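Automation meets and visits > Open days > Tullent kitchen arm demo, my write-up

fenwick_bob
Posted February 2020

Went to the Tullent open day this morning. They have a kitchen bench set up with a robot arm over it and they run it in front of visitors in groups of 14. I said in the meet-up thread that I'd report back, so I've put it in the order of the tour.

1. The talk. Nathalie Lapointe did the introduction. She runs the handling work there and was straight about what it can't do. No cooking, no knives, no liquids. It picks things up and puts them down on a worktop laid out like somebody's house. The play food was set out on a teal plate on a bamboo tray.
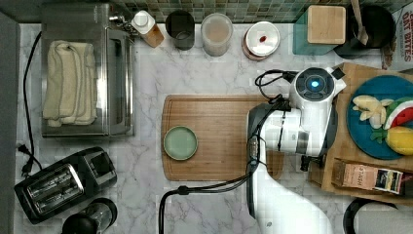 2. The wrist view. They had a screen up with the feed from the small camera at the wrist. I found this more useful than watching from the barrier. You see how little the arm has to go on when it's in close. In the one I saved there's half a blue bowl with something pale yellow and crumpled in it, and a long black rod straight across the middle of the view.

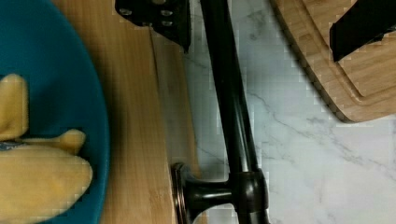
3. Questions. Twenty minutes, which wasn't enough. Someone asked about price and was told it isn't for sale. The control software is called Rundeck, their own name for it, and they wouldn't go into detail.

Coffee was decent. Parking was not.

millrace
Thanks for this. What was the cycle time? You've written a lot about the talk and nothing about how fast it goes.

fenwick_bob
Slow. I didn't time it. They said so themselves and nobody in my group seemed bothered.

millrace
Well, I'd be bothered. We had a Hister cell in at work that did 3000 picks a shift and management still called it slow.

Ottoline
I was in the afternoon group and took a few as well.

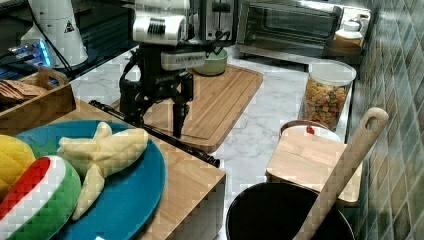
My own interest is grippers, so I spent most of the session looking at that end of it. I do fixtures for a packing line, where every part is rigid and arrives the same way up, and we still have trouble. A plain two-finger gripper like theirs is a brave choice for soft items. The banana on the blue plate is plush, with the peel flaps spread open, and I wouldn't like to say where the correct place to hold it is. I asked Nathalie whether they had tried suction. She said yes, last July, and they went back to fingers.

millrace
Or they chose soft toys because you can't damage them. Squash a plush banana and it's still a banana. Let's see it with a real one.

Ottoline
Fair point, but soft things are harder to grip repeatably than a tin or a box. I don't agree it's the easy option.

ardeleanu_fan
Did either of you go on to the Ardeleanu stand down the corridor? I'm trying to decide whether to bring our apprentices to the next one. It's 200 miles each way for us.

fenwick_bob
I did. Mostly conveyors and a video. I wouldn't drive 200 miles for it. The Tullent bench is worth seeing if yours are doing anything with handling. I've got one more, taken from the other end, which gives a better idea of how much they put on the worktop.
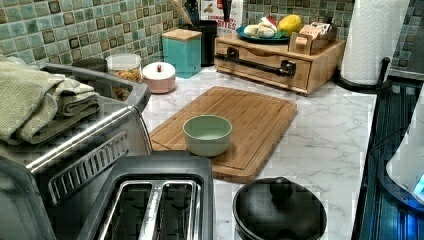 The demo worktop at Tullent, with the cutting board in the middle and the toaster oven on the left.

ardeleanu_fan
That's busier than I was picturing. Our training cell has a table and a box on it. I'd worry about it catching the paper towel holder.

Ottoline
I asked one of the engineers about clutter. He said a tidy bench teaches them very little. There's a list of 219 test layouts and they work through it.

millrace
219 layouts and no cycle time. I'll go to the next one and take a stopwatch.

fenwick_bob
Please do, and post the numbers here. Booking is through their front desk, and ask for a morning group if you want to get parked.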